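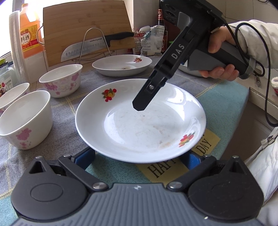 Pinça manual perde a leitura de abertura a meio da tarefa com pratos

Imprimir | Enviar por e-mail

Pesquisar na comunidade Todas as categorias Ir

Categoria: Pinças e ferramentas de demonstração

pratoraso

Boa tarde. Trabalho com um par de pinças seguras à mão, as duas ligadas ao Dodex, para gravar tarefas de cozinha: levantar um prato da bancada, rodá-lo, pousá-lo noutro sítio. Desde agosto tenho um problema numa das pinças e já não sei onde procurar.

O que acontece: a meio da gravação, o valor de abertura dos dedos fica congelado. Os dedos continuam a mexer (vejo-os e sinto o gatilho na mão), mas no ficheiro a linha fica plana. Passado um bocado, o valor salta de repente para a posição certa. No lote mais recente, de 1000 gravações, tive de rejeitar 277 por causa disto.

O pior é que não é só um problema de dados. Usámos algumas dessas gravações, antes de dar pela falha, para treinar o braço que temos em Erngate. O braço começou a abrir os dedos com o prato ainda no ar. Partiram-se dois pratos e um pedaço de louça saltou para fora da zona marcada no chão. Não houve feridos, mas parámos tudo.

O que já experimentei:

Troquei as duas pinças de mão. O defeito segue a pinça, não segue a mão.
Reinstalei o Dodex e voltei a fazer a calibração de aberto e fechado.
Limpei as almofadas azuis dos dedos com álcool.
Gravei sem tocar em nada, com a pinça pousada na bancada. Assim não falha nunca.
Gravei com a janela tapada, porque o prato branco faz muito reflexo. Pareceu melhorar, mas foram poucas gravações.

O modelo é o da Flendstead, com os dois parafusos grandes prateados no eixo das hastes. O cabo preto sai pelo lado do punho e passa por cima da manga. Alguém já viu isto? Será o sensor, o cabo ou a luz?

hastes_e_pinos

Pela descrição, é o cabo. O sinal mais forte é não falhar nunca com a pinça pousada e falhar quando o braço se mexe. Um sensor avariado falharia também parado, pelo menos de vez em quando.

Tivemos o mesmo com três unidades deste modelo. O condutor parte por dentro junto à saída do punho, no ponto onde o cabo dobra quando se baixa a mão para chegar a um objeto raso. Por fora o isolamento está perfeito. Com um prato é pior do que com um copo, porque a pinça tem de vir inclinada, com a ponta quase a tocar no fundo ou na borda, e o cabo fica puxado contra a manga.

Para confirmar:

1. Retire os pratos da bancada e desligue o braço da rede de comando. Para este teste só precisa da pinça.
2. Abra no Dodex o gráfico de abertura em direto e deixe os dedos a abrir e fechar devagar.
3. Com a outra mão, dobre o cabo a poucos centímetros do punho, para um lado e para o outro. Depois repita mais acima, na zona da manga.
4. Se a linha ficar plana numa das dobras, encontrou o sítio.
5. Se não acontecer nada, faça o mesmo com a ficha do lado do computador.

Se for o cabo, não o emende com fita. Fizemos isso uma vez e a falha voltou quatro dias depois, mais curta e mais difícil de apanhar. Peça o cabo de substituição e, ao montar, deixe uma volta larga presa ao antebraço com uma tira de velcro, por fora da manga. A volta tem de chegar para esticar o braço todo sem puxar no punho. Com casacos acolchoados convém verificar duas vezes, o cabo prende-se nas costuras.

Quanto às gravações: não chega rejeitar as que têm a linha plana comprida. Há cortes pequenos que passam despercebidos. No Dodex existe um filtro de valor repetido. Nós marcamos tudo o que tenha 48 leituras seguidas exatamente iguais enquanto o punho está em movimento. Apanha também alguns casos bons, em que a pessoa segurou o prato sem mexer os dedos, e esses têm de ser vistos à mão. Dá trabalho.

canto_da_bancada

Isso é dos reflexos. Prato branco e janela dá sempre asneira, ponha uma toalha escura por baixo e feche a cortina. A mim resolveu.

pratoraso

Obrigado aos dois. A toalha já lá estava, azul acinzentada e verde-azulada, e não fez diferença. Também fui ler o manual: a abertura neste modelo é medida no eixo, a câmara não entra nessa conta. Quando disse que tapar a janela tinha melhorado, devo ter tido sorte.

Fiz o teste do cabo. Ao dobrar junto ao punho, a linha ficou plana à primeira. Na ficha do computador, nada. Já pedi o cabo.

hastes_e_pinos

Bom. Enquanto espera pela peça, veja também o aperto dos dois parafusos do eixo. Uma folga aí não congela a leitura, mas dá um erro pequeno entre a abertura medida e a real, e num prato com a borda larga e lisa isso nota-se. Nós usamos uma chave dinamométrica da Vondráček com o valor que vem na folha da pinça. Não aperte a olho, que as hastes ficam presas.

fusivel_lento

Deixo uma nota sobre a parte do braço, que ficou um pouco de lado na conversa.

Trocar o cabo resolve a recolha, mas o braço não devia poder largar um prato no ar só porque aprendeu com dados maus. Ponha uma condição no controlador, fora do modelo treinado: se há carga nos dedos e a altura está acima do limite de pouso, o comando de abrir é recusado e o braço para onde está. Não ponha o braço a descer sozinho nesse caso — pode haver uma mão por baixo.

Durante os ensaios, pratos de plástico. E aumente a zona marcada, se um pedaço já saiu dela uma vez. Óculos de proteção para quem estiver perto, incluindo quem está só a ver.

O modelo treinado com o lote antigo deve ser apagado ou pelo menos retirado da pasta de onde o braço carrega. Não basta treinar um novo por cima a partir desse. Já vi voltar a ser carregado um ficheiro antigo depois de um reinício, por estar definido como predefinição.

pratoraso

O cabo novo chegou e está montado, com a volta presa no antebraço. Repeti o teste de dobrar em todos os pontos e a linha não parou. Os parafusos do eixo estavam bem, só um precisou de um pouco de aperto.

O modelo antigo saiu da pasta e a condição de altura está no controlador, mas ainda não a ensaiei com carga. O filtro encontrou mais gravações com cortes curtos no lote antigo e estou a vê-las uma a uma. O braço fica parado até isso acabar.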